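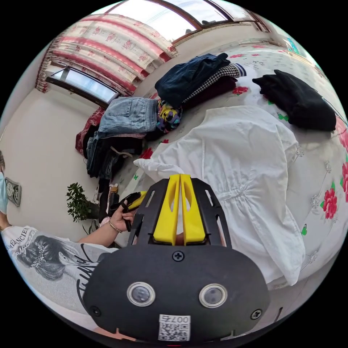 Graustufendruck auf weißer Baumwolle: Risse und Abrieb nach der Wäsche

Forum Textildruck > Siebdruck > Farben und Trocknung
Thema eröffnet am 6. November 2022

rasterpunkt_nord schrieb:
Moin, wir drucken Graustufenmotive einfarbig schwarz auf weiße T-Shirts, Single Jersey, reine Baumwolle. Farbe ist die wasserbasierte Zescombe, Trocknung im Durchlauftrockner von Kozłowski. Bei der laufenden Serie verlieren die feinen Rasterpunkte nach wenigen Wäschen bei 40 Grad deutlich an Deckung. Schriftzüge und Vollflächen halten besser, bekommen aber an den Rändern Haarrisse, wenn man den Stoff dehnt. Auflage sind fast 2000 Stück, die Hälfte ist schon raus. Farbe zu schwach fixiert oder Ware ungeeignet?

kettfaden schrieb:
Unterfixiert. Bei wasserbasierten Farben muss erst das Wasser raus, vorher kommt die Schicht gar nicht auf Vernetzungstemperatur. Die Anzeige am Trockner sagt dazu wenig. Miss auf dem Stoff, mit Messstreifen oder Fühler, und zwar in der Bandmitte und am Rand.

Emulsionsrest schrieb:
Bevor hier alle am Trockner drehen: Welche Ware ist das? Wir hatten mit den Festutetti-Shirts genau dieses Bild. Die sind weich ausgerüstet, und die Farbe zieht schlecht in die Faser. Einmal vorgewaschen und dann bedruckt war das Problem weg.

rasterpunkt_nord schrieb:
Ware ist Skovham, keine Festutetti. Restfeuchte laut Wareneingang 7 Prozent. Stofftemperatur habe ich bisher nur mit dem Infrarotthermometer am Auslauf gemessen.

kettfaden schrieb:
Am Auslauf misst du die Oberfläche im Abkühlen. Der Wert hilft nicht weiter. Entscheidend ist, wie lange die Schicht über der Solltemperatur liegt.

Emulsionsrest schrieb:
Die Ausrüstung würde ich trotzdem prüfen. Wassertropfen auf den unbedruckten Stoff setzen. Bleibt er stehen, ist Weichmacher oder Silikon drauf, und dann hilft auch doppelte Verweilzeit nichts.

kettfaden schrieb:
Sehe ich anders. Haarrisse in der Vollfläche sind ein Schichtproblem. Eine schlecht benetzte Faser gibt Abrieb, aber keine Risse.

siebwerk_sued schrieb:
Zwei Fehler können auch gleichzeitig auftreten. Risse in der Fläche: zu viel Farbauftrag, Gewebe zu grob oder zweimal gerakelt. Verlust im Raster: Punkte zu klein für das Gewebe, da liegt einfach kaum Farbe. Dazu gab es eine lange Diskussion in Thema 372, mit Tabelle zu Gewebefeinheit und Rasterweite. Stammt aus dem Januar, die Werte passen weiterhin.

rasterpunkt_nord schrieb:
Tropfentest gemacht, der Tropfen zieht sofort ein. Fühlermessung ebenfalls: Bandmitte in Ordnung, am linken Rand klar unter Soll. Gerakelt wird tatsächlich doppelt.

kettfaden schrieb:
Dann Band langsamer, Umluft prüfen und die Ware mittig auflegen. Danach Waschtest auf links, ohne Weichspüler.

Emulsionsrest schrieb:
Ausrüstung ist damit vom Tisch, einverstanden. Fixierer würde ich der Farbe dennoch zusetzen. Topfzeit beachten, die angesetzte Menge hält nicht bis zum nächsten Tag.

siebwerk_sued schrieb:
Und die schon fixierten Teile vom Bandrand noch einmal durchlaufen lassen, bevor sie verpackt werden. Bei Weiß auf Vergilbung achten.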